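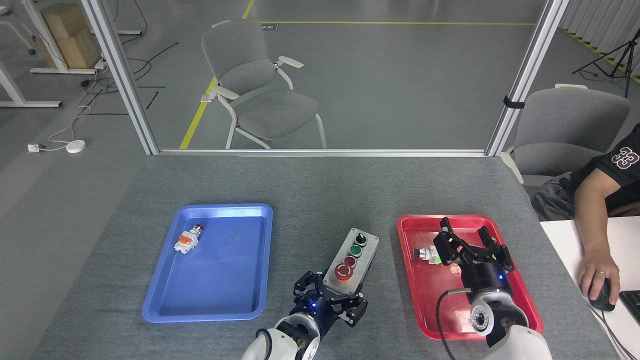

*The two-arm cell in the shared workshop at Anville, with the control box between the parts trays.*

The builder of the Kukovex cell began in May with one arm and a pair of parallel jaws. The second arm and the multi-fingered hands came later, after the jaws kept tilting round parts. "A push button is an awkward shape," he said. "You have a cap, a body and a contact block, and each wants a different grip."

The task is sorting panel components between a blue tray and a red one. The control box sits diagonally between them, its emergency stop at the near end. He intends the arms to operate the controls as well as handle loose parts, and rates the rotary selector as the harder job – it needs a twist about an axis the wrist does not naturally line up with.

Tuning is done from a desk beside the table, on software he calls Ene. It logs each grasp attempt; the count stood at 1,859 on 14th October. Of the last 100, he counted 3 as outright drops. "The rest includes plenty I would call ugly. The part arrives, but rotated."

Finger speed is the current limit. Closing takes almost 400 milliseconds, and going faster pushes light parts along the tray before the thumb makes contact. A softer fingertip pad, bought from Gevden, is next on the bench. He has not settled on how to route the wrist cable on the right arm. "It works at this reach. I would like another 3 centimeters of slack before I try the far corner."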